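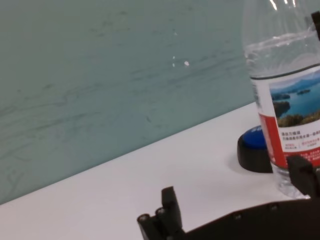 White tabletop against the pale green wall.

Search the archive Go
Filed under: Beadwork, old and new
3 min read

Subject: Re: [beads-and-braids] Restringing the Dorkadcombe collar

Hello all,

Thank you for such a lovely long post about the collar, and please forgive me for taking until November to answer it. I've kept the part I'm replying to, as the thread wandered off into needle sizes (my fault, I think).

> We have been lent a netted bead collar that came out of a trunk in
> Dorkadcombe. It is 21 rows deep and worked in small glass beads, mostly
> a dull brick red with a chalky blue edge. The family think it was bought
> on a voyage, but there is no paperwork at all. The thread has gone in 3
> places and beads come away whenever it is lifted. One of us would like
> to restring the lot in nylon and have done with it. The others are
> nervous. What would you do? And has anyone used the Cilis thread, or is
> it too stiff for netting?

I would side with the nervous ones, at least for now. I know how tempting it is to start again with a nice new spool, and I have done exactly that with a necklace of my own grandmother's, which I've been sorry about ever since. The old thread is part of the piece. The way it was spun, how the maker joined on a new length and where she hid her knots (or he, we don't know) can say more about where the collar was made than the beads can. Glass beads were traded such a long way that a brick red bead on its own tells you very little.

So my suggestion would be to leave the sound rows well alone and only catch the ends at the breaks. Lay the collar flat on a padded board covered in washed cotton, and don't lift it by the edge again, however carefully. Put any stray beads in a little paper packet with a note of which row they came from, if you saw them go. If you didn't, just write that down too. A note saying "don't know" is still very useful to whoever comes next.

I do have the Cilis thread, in the finer weight, and I like it very much for new work. For netting it is a touch springy until you have run it through your fingers a few times. I made a sampler of 230 beads with it over the summer and the net hung nicely in the end, though the first two rows sat up like a startled hen! I wouldn't put it anywhere near the old collar, though. It's stronger than the original and would, I fear, saw away at it. A soft cotton in a colour you can tell apart at close range would be kinder.

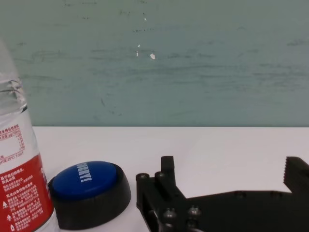 Should the beads be washed before the loose ends are caught?

Leave them unwashed, and brush off dust with a soft dry brush, as water can shrink the old thread and set off trouble in some older glass.

On the question of where it came from, I'd be slow to put a people's name on the label. Netted collars have been made in a great many places, and a confident guess has a way of being copied from one list to the next until everybody believes it. "Netted collar, maker not known, kept in Dorkadcombe" is quite good enough while you ask about. The Cairns study group has a box of pattern drawings it will post out on loan for 7 weeks at a time, and those might help you compare the join between rows, which looked unusual from your sketch. Do ask for the netting drawings, or you'll be sent the loom ones – I was, and very pretty they were, but no use at all.

Somebody also asked about the Nasico trays. Mine have stood up well, and the shallow one is the right depth for sorting. The lid slides, so mind how you carry it.

Could you tell us how the thread is twisted, when you next have the collar out under a good light? I'd dearly like to know whether it's two strands or three.

All good wishes to everyone, and happy stitching.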